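5. Fitting the Viltham folding table

Fit the table before you load the side racks.

1. Unfold both legs until the catches click.
2. Lower the top on to the legs and tighten the 6 thumbscrews by hand.
3. Check that the top is level. Turn the feet to adjust it.

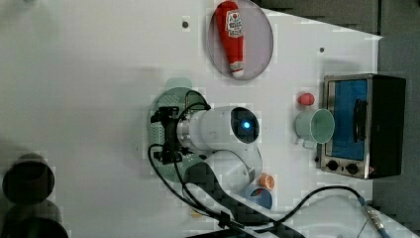
4. Wipe the top with a damp cloth. Do not use scouring powder.

Caution: Do not sit on the table or put hot pans straight on to it.

5. Hang the perforated panel from the 2 upper brackets, then press in the lower clips.

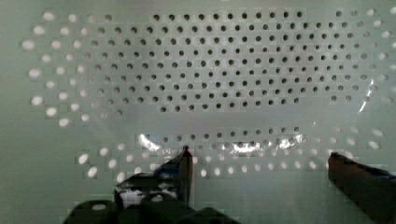

Perforated panel, close view. Holes are in offset rows.

Note: Hooks from the older Bremura range do not fit this panel. Check the thumbscrews again after 7 days' use.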